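Home » News » Local
Laundry robot at Eddale back up after cable swap

The two-armed folding robot at the Eddale test apartment is running again as of Sunday, with a rerouted wrist cable, fresh fingertips and a new hand calibration. It had been down since the start of August.

Fault code was 3234, left hand dropping out mid-lift. Crew from Pelach, the shop that services the machine, traced it to a cable rubbing at the wrist bracket. Replaced, given more slack, bracket moved up a notch. Then the slow part, getting both hands to agree on how hard to hold.

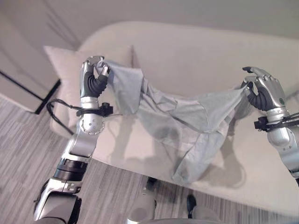 Technology

Shakedown runs are done at the sofa, not on a bench. Both hands take a corner each and the cloth is held up between them over the seat. Thin stuff first. If one wrist sags or lags the other it shows in the cloth pretty much right away, and the techs go back to the joint settings.

Sixteen lifts in a row without a fault is the pass mark. First try ended early with code 3203, a loose connector on the right arm. Reseated, taped, started over.

Fleece comes after. It's thicker and the fingers have to push down into it before they can pinch, so the thumb setting is seperate from the one for thin cloth. Pelach had been using a single value for both and has now split them.
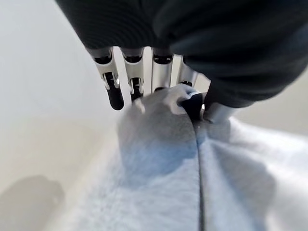

Kanchan Yadav said the thumb tips are what owners forget, and that they ought to be wiped down every night and changed at 2000 grips even if they still look fine. Lint gets into the finger joints too, Yadav added, and a soft brush does a better job there than compressed air, wich just drives it deeper.

The grip log is now checked every morning before the arms are powered up. Hand covers come off for washing once a week, and the wrist bolts get a torque check at the same time.

A second machine, at the Mousavi building, has the same bracket and gets the same cable change next. Parts are on order from Avby. No delivery date yet.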